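Veveren bets bigger on electric vans, and I got a look at the plan

I've been following Veveren since they were selling converted bread trucks out of a rented lot, so I was pretty excited when the company finally said out loud what a lot of us had been guessing. As of September 2018, the van maker is putting its diesel line on a slow fade and moving most of its new money into battery models. The first one is called the Ollorel, and orders opened to fleet customers this month.

I sat in on the briefing at the Nilten plant (bad coffee, great doughnuts) and took a lot of notes. Veveren wants to have 3 electric vans on sale before it retires the old diesel, with the Ollorel first and two longer versions to follow. The company says it already has 3223 deposits, mostly from bakeries, florists and parcel outfits that run short routes and park in the same place every night.

The number everybody asked about was range. Veveren promises up to 100 miles with a full load, which didn't sound like much to the guy sitting next to me, but I drove a delivery route for two summers and never came close to that in a day. My bigger question was winter, and the answer I got was that cold-weather figures will be out in May. I'll be holding them to that!

Batteries will come from Suwannarat, a supplier that already makes packs for forklifts and airport tugs. Veveren wouldn't tell us what it's paying, or how long the contract runs. They did say the packs can be swapped by a dealer in an afternoon, and that buyers will be able to lease the battery separately if the sticker price scares them off – a smart move, I think, for small shops that can't tie up that much cash. 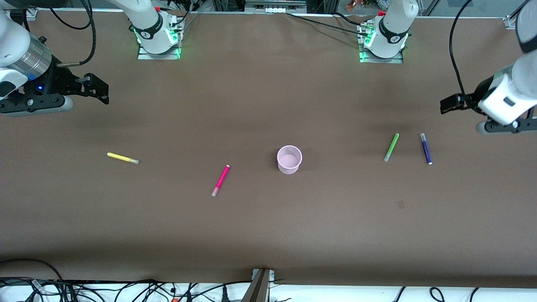 Two robot arms over a brown tabletop, with felt-tip markers and a pink cup laid out on it.

Now for the jobs side, the part my neighbors care about. The diesel line in Nilten stays open for the time being, and Veveren plans to hire 20 people to get the battery line going. Anyone already on the payroll can apply for retraining first. I asked what happens to the engine shop once the last diesel goes out the door, and all I got was that talks with the union are still going on.

Prices for the Ollorel haven't been set for regular buyers yet. Fleet customers who put down a deposit will get theirs in writing before they have to commit, and the deposit is refundable up to that point.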